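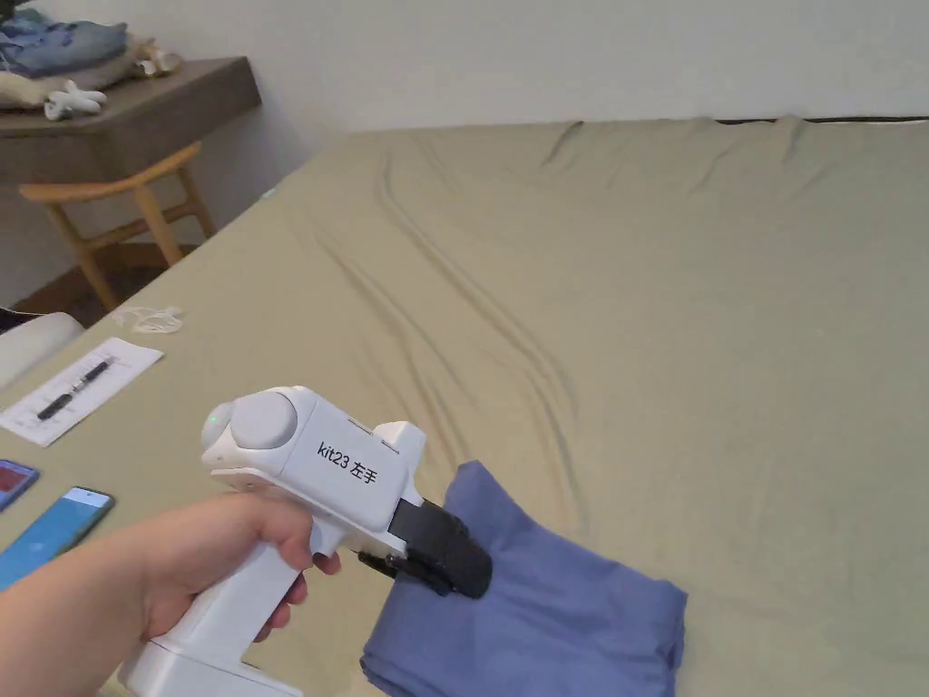 ## 10 April 2026 - folding, Rinero contract

Seven people on the folding side now, same as February. What has changed is the work. Before, a folder did linens for a full shift. Now half the shift goes to demonstrating folds with the handheld grippers and half to checking what the folding cell turns out.

Blue cloths today. The left-hand unit is kit23. Running total is 1312 folds against the 3000 Rinero wants before they retrain.

Notes:

- Grip near the corner, close the jaws, then lift. Folding by bare hand and tidying up with the gripper doesn't count.
- Pull the top edge out between both grippers before the first fold. A little sag is fine.
- Wrists get sore after an hour. Rotation is now three people per block - ask Domnica Sandu before swapping.
- Piece rate doesn't fit this work. Hourly until the end of the contract, confirmed. 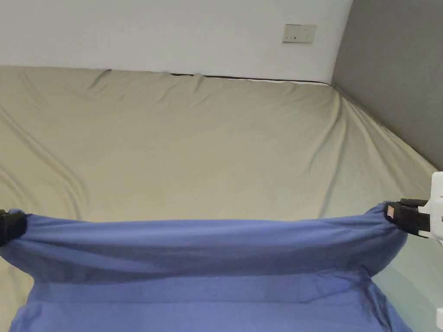 Ionuț Nistor asked whether the checking jobs stay once the count is reached, and said he would want that in writing before he trains anyone else. Raised it with Shiyu Deng, no answer yet.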